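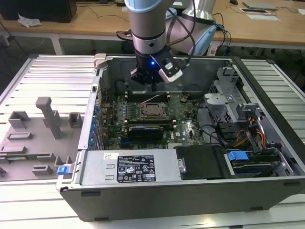
Horkside Tower Parts List

README, last updated 25/02/2026

A parts list for old desktop towers, written by someone who loves opening them up. Each tower gets one plain text file saying what is inside, how each part is held in, and what has to come out before you can reach it. If you have ever stood over an open case wondering whether the drive cage goes first or the power supply, this is for you!

The list covers 54 towers so far, most of them office and workstation models that came through the Horkside repair room. I started it in September with a single notebook page and it got out of hand in the best way.

What's in the folder

towers/ has one file per machine
parts/ has one file per kind of part (sockets, slots, cages, latches, batteries)
labels.txt is a running list of the words printed on boards, copied exactly as printed
changes.txt says what I fixed and when

Each tower file uses the same fields: case, board, socket, memory, cards, drives, power, fasteners, notes. Leave a field blank if you didn't check it. A blank is much more useful to the next person than a guess.

How parts are named

I use the everyday name first and the board's own name second. So it's "memory slot" and then whatever the board calls it. Left and right are always given with the tower on its side, the board facing up and the power supply closest to you. I changed this convention once, early on, and had to redo 12 files, so please stick to it.
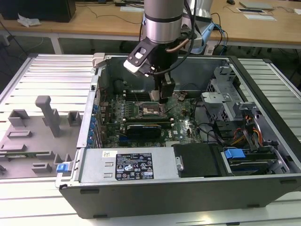

Latches are my favorite part of the whole project. A good case tells you where to put your fingers, and once you start noticing that, you see it everywhere. The Dell tower is a lovely one for this: blue on the expansion-slot latches along the left, blue again on the handle in the drive bay, and a little blue latch at the front corner. I now have a "touch color" line under fasteners for any case that does the same. If yours uses green or purple or plain black, write that down too, I really want to know.

Colors of wires go in the notes field. Give them as you see them and don't try to work out voltages from the color alone. Smaller makers did their own thing, and the Brerkiteck cases have caught me out more than once.

Sockets and memory

For the socket, record whether there is a processor in it and whether the retention frame is up or down when you look. For memory, list the slots in the order they sit on the board, even when the numbers jump around. They often do, and the printed order is the whole point of labels.txt.
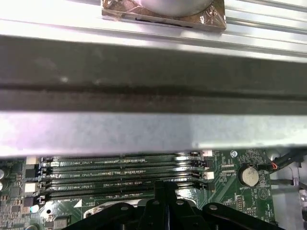
Memory slots marked DIMM2_CPU1, DIMM0_CPU1 and DIMM4_CPU1, with the coin cell and its BATTERY label off to the right.

If part of a label is hard to read, type the letters you're sure of and put a question mark for the rest. Battery location gets its own line in the memory field, which is a bit odd, but the two are neighbors so often that it stuck.

Known gaps

4 towers have no power entry at all. The Baek minis are listed under two spellings and I haven't merged them. Screw sizes are missing for roughly a third of the files. Laptops aren't covered, and neither are all-in-ones, though the Ukison all-in-one keeps tempting me.

Adding a tower

Copy towers/blank.txt, rename it with the maker and model, and fill in what you can. Keep each note under 100 words. Photos are welcome, and shots of the board with readable print are the most fun to get. Corrections to my files are just as welcome as new ones.

To do

merge the Baek spellings
screw sizes
a page on heatsinks and how they come off
sort labels.txt by board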